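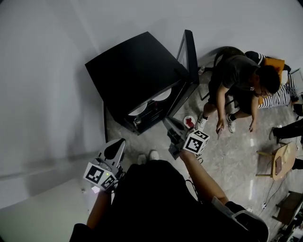

Mendusville, May 2024

3.2 Household sample and meal records

Households were drawn from the Rirken district register. Of 823 addresses approached by letter in April, 400 returned a usable food diary. Each diary covered seven days and listed every meal eaten at home, the time it was served and the share left on the plate. Leftovers were weighed on kitchen scales to the nearest gram. Diaries with fewer than five complete days were set aside and are not counted in the totals given here.

Figure 2. A plate with a yellow food item, partly visible, and a person in dark clothing.

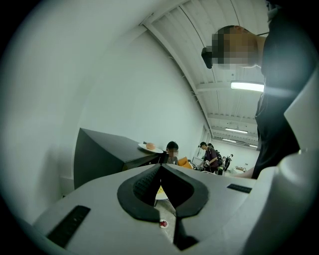 Entries were coded by two readers using the Arnine meal categories, with the cereal and bread groups merged. The readers disagreed on 108 of 1,981 entries, mostly where a snack was recorded close to an evening meal. These were settled by a third reader. Plate waste was then averaged by household and adjusted for the number of people at the table. Meals eaten cold were analysed separately (see Section 3.4), as their serving times were less reliably recorded.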